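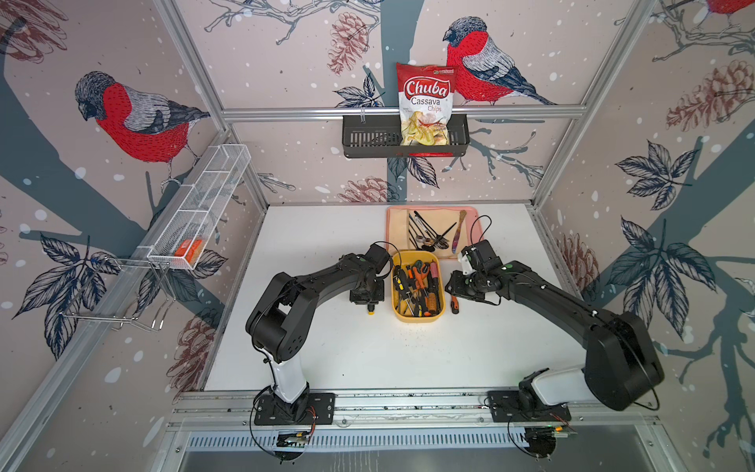 Search this site Enter keywords Go

Can It Put the Screwdrivers Away? Speaker notes, evening session
By Seija Saarela
March

Good evening, and thank you to Markos Drakos for the kind introduction. I will speak for twenty-five minutes and then we have time for questions. Please stop me if I speak too fast.

(Wait for the door to close.)

I want to begin with a question which my sister asks me every year: when will a machine do my kitchen drawer? She does not ask about cars or about factories. She wants somebody to take the forks, the spoons and the knives and put them in the place where they belong. I have worked on this kind of problem for a long time, and my answer to her is still "not yet, but ask me again."

Tonight I will talk about small sorting work. In the home this is cutlery. In the shop it is hand tools. I think these two are the same job with different names. In both you have long thin things which lie on top of each other, and each of them has one end you should hold and one end you should not.

(Slow down here. Last time I lost the audience.)

Why is it difficult? A screwdriver in a bin stands among other screwdrivers. The handle is wide and the shaft is narrow, so when you pull one, the neighbor wants to come also. A person feels this in the fingers and gives a small shake. For a machine we must decide how much pulling is too much. A fork has the same problem with its teeth. Scissors are worse, they open.

At Skakby my colleague Zdzisław Malinowski kept a log of our trials with two arms. He wrote down 1,410 attempts to pick up one tool and lay it on the table. Of these, 1,314 ended with the tool lying where we wanted it. People are happy when they hear this number. Then I ask them to think about their own kitchen. If you drop a fork 96 times, are you happy? And our table is flat, it is always the same table, and there is no child asking for juice.

(Pause. Some people laugh at the juice, some do not.)

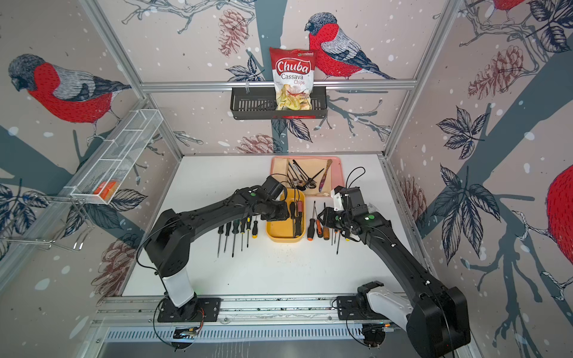
Laying the tools out in a row is the part I like to discuss with shop people, because they have strong opinions. Thanasis Mitsotakis-Vlachou runs the repair shop at Deligiannis, and he told me that he does not care about straight rows. He cares that all handles point the same way, so he can take a tool without looking. This was useful for us. We had spent three weeks on making the spaces equal, and he did not even notice the spaces.

So one lesson is to ask the person who will use the row. In a kitchen the answer is again different. My sister wants the big spoons in front. Her husband wants them at the back. I don't know how to program this marriage.

Now about two arms. Often I am asked if one arm is enough. For picking a single tool, yes, mostly. But people use the second hand all the time to hold the bin or to move something away, and we forget that we do it. With two arms you can divide the table, left and right, and the work goes faster. The price is that they must not meet in the middle. In Zdzisław's log there are 263 stops where one arm waited for the other. A stop is not a failure and nothing was broken, but if you stand beside it with your coffee, you feel it is very long.

(If time is short, skip to the last part.)

Yiğit Bilgin from Preltach will show his work after the break, so I will not talk about soft fingers. I only say that I agree with him on cloth and I disagree with him on knives.

Last part. Can machines do these chores yet? In a shop, where the same tools come back each evening, I would say it is close, and I would put one at Bundov next winter if they let me. At home, no. The drawer is too small, the things are wet, and there is always one strange spoon from the grandmother.

Take questions. Repeat each question into the microphone. The first one is usually about the price, and for this I have the sheet from Markos.

Contact | Copyright Seija Saarela, all rights reserved | Back to top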